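My placement report: arms on the packing bench at Drisance
Iara Valdebenito, second year

I got the placement because my tutor, Deirdre Noonan, used to work with someone at Drisance, so thanks Deirdre! They pack small orders for other companies out of a unit in Limton, and last September they started moving part of the packing over to robot arms. I wanted to find out what that does to the people who were packing before. I spent four weeks asking them (and getting under everyone's feet).

Most of the planning happens in simulation first, so the cardboard box, the cabinet and the whiteboard with its blue notes are all there on screen before anyone tries the job for real.

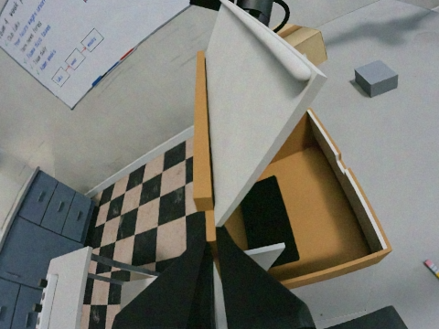 Simulation render: Drisance / Lasari project

Gerrit Shabalala packed by hand for 5 years and now he looks after the simulated jobs. He told me he misses the chatting more than the packing. When there were four of them on a bench the day went quickly, and now he's mostly got headphones on. On the other hand his wrists have stopped hurting, and he got a pay rise out of the retraining, which he was very pleased about.

Horacio Garrido was less keen. He's still on hand packing for the awkward orders and he reckons he gets all the horrible ones now, because the easy boxes have gone to the arms. 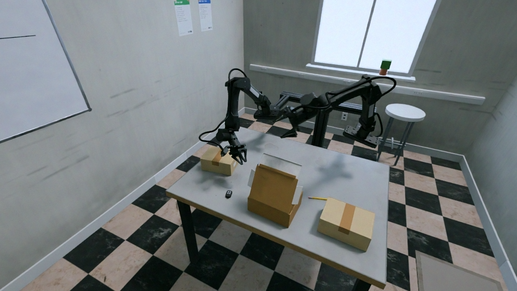 He did say the rota is better though. Lates have dropped from three a week to one, and he picks his daughter up from school, so he isn't asking for the old days back. What bothers him is that the training places went to whoever was on shift when the email came round. I asked the supervisor about that and she agreed it should have been done differently, and there's another round coming.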